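Plamora hand grippers, six months in at a linen and changeover outfit
Posted 2023-06-27
Category: Workplace kit / automation

Writing this between jobs so forgive the state of it. Had several people ask what I make of the Plamora since we took it on in December, and I keep giving half answers in car parks.

Background, quickly. We do flat changeovers and bedding for short lets in Henville, plus a bit of laundry. Small crew. The firm took two Plamora hand-held grippers on a lease. You hold it, you do your normal job through it, pick up, fold, put down, and the recordings go off to train an arm that is supposed to fold linen at the Luik depot. So it's a tool review and also sort of a review of being the person the machine is learning from.

The gripper first.

Black, two long curved fingers, squeeze to close. Feels solid. Bit front heavy, you notice by the third bed. The squeeze is smooth and you can go gently, which matters more than I expected with pillowcases. Too hard and you get a bunched lump, too soft and it slides away from you. Took me two shifts to get a decent pinch on thin cotton. Towels are easy. Fitted sheets are horrible, but fitted sheets are horrible with hands.

The linkages on the outside stick out wide. Catches on duvet covers, on bag straps, on my sleeve. Tuck your sleeves in. I've also clonked it on more door frames than I'd like, no damage to the gripper, can't say the same for the paint.

Best on small folded things. Pillowcases, flannels, napkins, tea towels. Pick up by the folded edge, not the corner. If you go for the corner the whole thing opens out and you start over. The booklet says corner. Ignore the booklet.

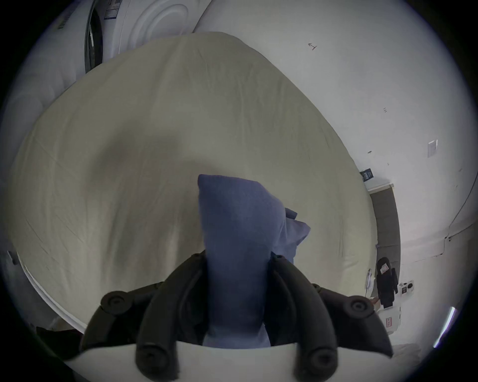

Blue fabric in the fingers, fold held upright over the bed.

Grip like that is what you want, fold standing up between the fingers and not flopping about. Then lower it, let go slowly, don't flick. Flicking is a habit from doing it by hand and it took me ages to lose.

Now speed. It is slower. Anyone who says otherwise hasn't done a changeover with a guest arriving at three. By hand I can strip and make a double without thinking. With the gripper I'm thinking the entire time. We got an extra allowance per flat for it after a bit of a row, because at first the rota stayed exactly the same and we were just expected to absorb it. If your place is bringing these in, get the time sorted BEFORE the first shift. Not after. We lost most of January to arguing.

The quota. Luik wanted 2,000 usable pick and place goes out of our crew for the first stage. Sounds fine. But usable means usable, and in the first batch we sent, 873 passed. The rest were binned for going too fast, or a hand coming in to help, or stopping halfway to answer the phone. Nobody had told us a hand coming in was a problem. That was a grim afternoon. Since then they send a short note back with each batch and its much better, you can see what went wrong while you still remember doing it.

What it changes for the people doing the work, which is the bit I get asked most.

Good things. My wrists are better on gripper days, less pinching and twisting. We get a small top up on the hourly rate when recording. And I'll admit it's been nice having someone ask how we do a thing and why. I've been folding linen for years and this is the first time anybody wanted it written down. The newer ones on the crew have picked up better habits too, from having to slow down.

Less good. You feel watched, even with the rules we agreed (bedding and linen only, guests gone, off in bathrooms). Chatting dries up. Used to be two of us on a big bed having a natter, now it's one on the gripper and one working round them trying not to get in the way. I miss that more than I thought I would.

And the obvious one. The depot arm is meant to take over flat folding of the small stuff. We've been told no hours go from the changeover side, and I have that in an email, and I've kept the email. Somebody still has to get the bed made in a third floor flat with no lift and I can't see an arm doing that soon. But the depot folders are a different story and I don't think they've been talked to properly. Two of them asked ME what was going on. That isn't my job.

Other bits:

Battery does a full morning, not a full day. Charge it at lunch.
Strap is too long for small hands, we put a stitch in ours.
Fingertips get linty. Wipe with a damp cloth, not a spray.
Case is too big for the van shelf. Why.
Support line is decent, picked up both times I rang.

We had a go with the Prillura one as well, on loan. Lighter, nicer handle, but the squeeze was jerky and it dropped anything silky. Wouldn't swap. If Plamora could take the weight of theirs down to match I'd have no real complaint about the tool.

Score: four out of five for the gripper. Two out of five for how it was brought in. Those are seperate things and I wish the people buying these would treat them that way.

Will update when the arm is up and running at Luik and I've seen what its folding looks like. Off to do a sofa bed.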